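Towel line operators wanted, Drallier Linen, Bastley site

Start in February, early shift. Must be on the floor by 7.

We do linen for hotels and gyms. Last year the folding tables went over to the Clutatero cells, four of them, and the job is not what it was. Less folding by hand. More showing the machines how, fixing jams, pulling bad folds, deciding what gets rewashed. So we need people who know cloth. Robot experience not needed, we teach that.

What you'd do in a week:
Three shifts on the line, minding the cells, clearing snags
One shift teaching. You work with a hand-held gripper, grab, lift, fold, over and over, and the cells learn from it
Short write-up after each shift, half a page is fine 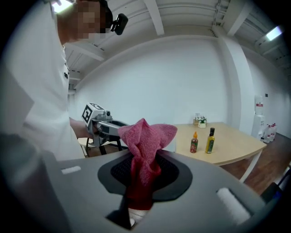

Teaching shifts are paid at the same rate as the line plus a bit extra, ask at interview. You'll be standing most of the time and your wrists will know about it the first week. Breaks are every 90 minutes and we mean it.

People ask about jobs so here it is. We had 9 folders before the cells. Seven are still with us, on the line or teaching, two moved to the van routes becuase they wanted days outside. Nobody was let go. Hand folding still happens for robes and anything with a trim, the cells make a mess of those. We can't promise what it looks like in five years.

Good fit if you:
have worked laundry, hotel, sewing, warehouse, anything with your hands
notice when something's off and say so
don't mind doing the same fold many times in a row
can lift a full bag

Not needed: diploma, computer skills past basic typing.

Training is 4 weeks, paid from the first morning. Steel-toe shoes on us. Permanent contract after 3 months if both sides are happy.

To apply: drop a note at the Bastley front desk or call and ask for the line office, before 3 pm is best. No resume? Just tell us where you worked and what you did there. Come see the line before you decide, you're welcome too.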